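Virnell sandwich bench: questions people ask

Last updated Wednesday, February 7, 2024

We get a good many emails about the sandwich project (more than we ever expected, and thank you for every one of them), so I have pulled the usual questions together. I'm Shahram Nikzad, and I look after the Virnell bench at the Stadden shared workshop. If your question isn't covered, write to me anyway and I'll do my best, though I'm slow in September when the new members come in.

What is Virnell?

Virnell is a two-arm robot bench that builds a sandwich or a burger from ingredients set out along a tray. It started in my garage and moved to Stadden when my wife wanted to park the car again, which was fair enough. The name comes from a street I lived on as a boy and has no deeper meaning, I'm afraid.

Why sandwiches, of all things?

I like to cook, and I wanted a job that looked easy and wasn't. A slice of tomato is slippery, ham folds when you don't want it to, and lettuce is never the same shape twice. We spent our first winter moving wooden blocks from one place to another, and we learned a lot, but I can't say anyone stayed late for it. The evening we switched to real food we had to send people home!

Can I eat what it makes?

Please don't. The grippers are not food safe, the plastic parts are printed or cut in the shop and full of tiny corners, and the food sits out while we fuss with the settings. It all goes in the compost bin at the end of the night. If you're hungry, the kitchen down the hall has a toaster and usually some of Jindov's bean soup, which you may eat with my blessing.

How much did it cost?

The arms were by far the biggest expense, and we bought them used, so your price will depend on your luck and your patience. Everything else on the bench, meaning the rails, the holders, the tray and the odds and ends from the hardware store, came to around $200. I kept the receipts for a while and then the soup got on them.

Why do the ingredients stand on edge?

I get this one more than any other. Our first layout had everything lying flat on small plates, and the gripper simply couldn't get its fingers under a slice of tomato without chewing it up. Stood on edge, a slice gives the fingers two faces to close on. Jindov came up with the holders that keep things in position, and the ones we use now are version 51, which tells you something about the first fifty. We keep the old ones in a shoebox and I can't bring myself to throw them out.

What stays in the box, and what goes along the rails?

Anything with a shape of its own goes beside the rails: tomato, meat, the bun. Shredded and torn things go together in a clear box at the far end of the tray, in our case purple cabbage on one side and green lettuce on the other.
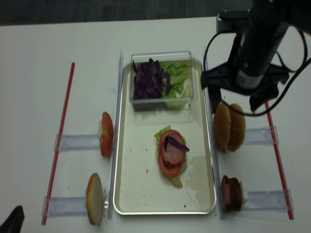 Cabbage is the hard one. You ask for a pinch and you may get a single strip or half the box, and we have tried slower closing, wider fingers and a little shake over the box before moving off. The shake helps most. I'd suggest cutting the strips shorter than you would for a salad, and I keep meaning to take my own advice.

Does the order of the layers matter?

It matters to the robot a great deal. We put a broad leaf down early because it gives a wide, forgiving spot to aim for, and then tomato and ham can go on top of it. We have also tried starting from the bottom bun, the way you would at home, and I still go back and forth on it. Use the order that suits your arm, and write it down before you change it (I didn't, and lost a weekend).

What is the metal tray for?

Mostly for my back. The raised rim catches crumbs, and when we finish a run I can lift the whole mess away and wipe it down at the sink. It does get slick, so dry it well. If your camera is bothered by shine, try dimming the overhead lights before you go shopping for another tray.

What software do you use?

Our own, and it's called Um, after what I said when Jindov asked me for a name. It records an arm while you guide it by hand, plays the motion back, and lets you nudge each step until it behaves. It is not pretty. We're happy to share it with anyone who promises not to judge the comments.

May I come and see it?

Yes, please do! Open bench nights are on the workshop calendar, and you don't need to be a member to watch. Children are welcome with a grown-up, behind the tape. If you'd like to bring a tomato, bring a firm one.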